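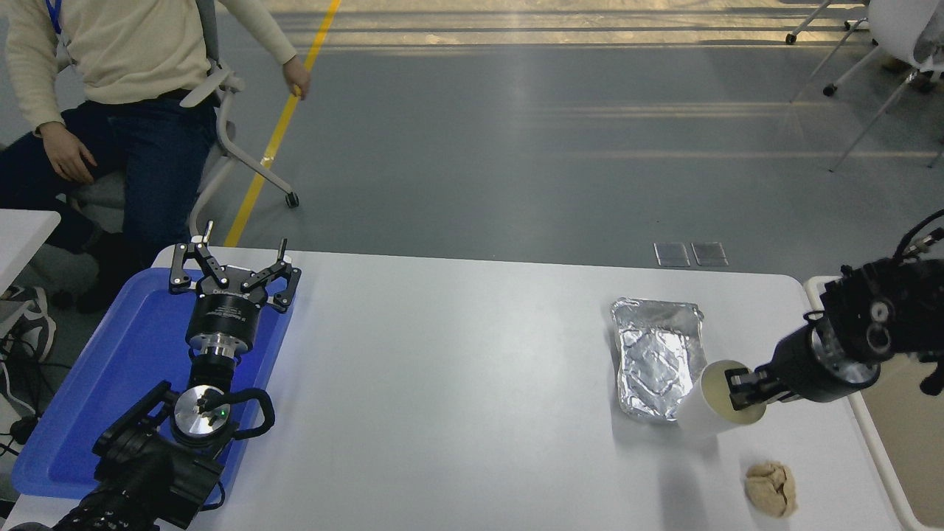 A white table and a blue tray, with sunlight on the floor

Every February I have the same argument with myself about the fig against the back wall, and this year I have decided to have it in public. I think we prune our fruit trees far too much. There, I've said it, and I expect the whole of Brillovgate Road allotments will be at my gate by Saturday with their loppers.

My own fig is a Herkska, bought as a twig in a pot that cost more than the twig did, and for its first few years I cut it exactly as the books told me. Out came the crossing branches, out came the middle, off came anything that looked at me in a funny way. What I had to show for it each autumn was a lovely open shape (you could have thrown a hat through it) and 3 figs. Then came a winter when my shoulder was bad and I left the poor thing alone. It grew leggy and untidy, it leaned on the shed, and the following summer I picked over 75 - more than we could eat, and I do like a fig.

Now, I know one tree is hardly proof of anything, and we did have a warm June. But I have been watching the old Parnel pear at the far end of the lane as well, which hasn't seen a saw in all the time I've lived here, and it crops so heavily that people bring buckets.
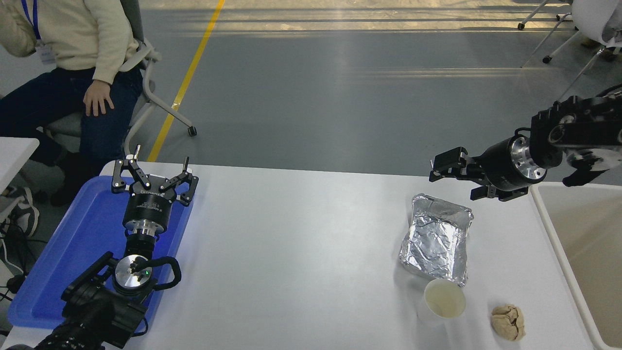 Lorente wrote in after my last piece to say that an unpruned pear will carry well for four or five years and then sulk, with all the fruit up where only the blackbirds can get it, and that a light cut each winter is a kindness to whoever inherits the ladder. I take the point about the ladder, I really do. Dead wood should go, and so should anything diseased, and I'd never tell a person to let a branch rub itself raw.

What I mind is the yearly tidy-up done out of habit, on a cold afternoon when there's nothing else to do in the garden and the secateurs have just been sharpened. Have a cup of tea instead, and walk round the tree once more before you cut. Mine is leaning on the shed again as I write, and I've moved the water butt to make room for it.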